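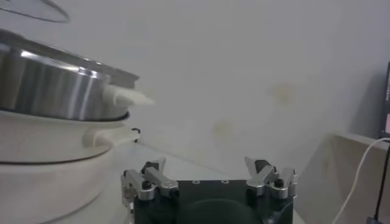
Robotics | News

Sokel adds kitchen appliances to its robot training set

Sokel has started recording kitchen appliance tasks for the learning system that runs its single-arm robots. The work is being done at the company's Linalico site and is due to continue through December.

Operators guide the arm through each task by hand control while a small camera near the gripper records what the fingers are facing. The first group of tasks uses a countertop appliance with a steel pot that nests in a white base. A clear lid is part of the setup. The arm is asked to grip the pot by its handle, lift it out of the base and set it back.

The company plans to collect 700 recordings of these tasks before it trains a new version of the system, called Plulis. Each recording covers one attempt from start to finish, and failed attempts are kept and labeled as such. Operators work in sessions of 2 hours and move the appliance to a new spot on the table between attempts.

Polished metal was one reason for choosing the pot. Reflections on its side shift as the arm moves, and an earlier version of Plulis often closed its fingers too soon near shiny surfaces. White parts on a white tabletop are a second difficulty — the edge of a handle can be hard to pick out against the wall behind it.

Gilani, which supplies the control software, will check the recordings for gaps in timing and for runs where the arm position was not logged. Those runs will be left out of training.

Sokel said the new version will be tested on five appliances that do not appear in the recordings. Three of them have lids. Results are expected in the spring, and the company has not decided whether it will release the recordings to outside groups.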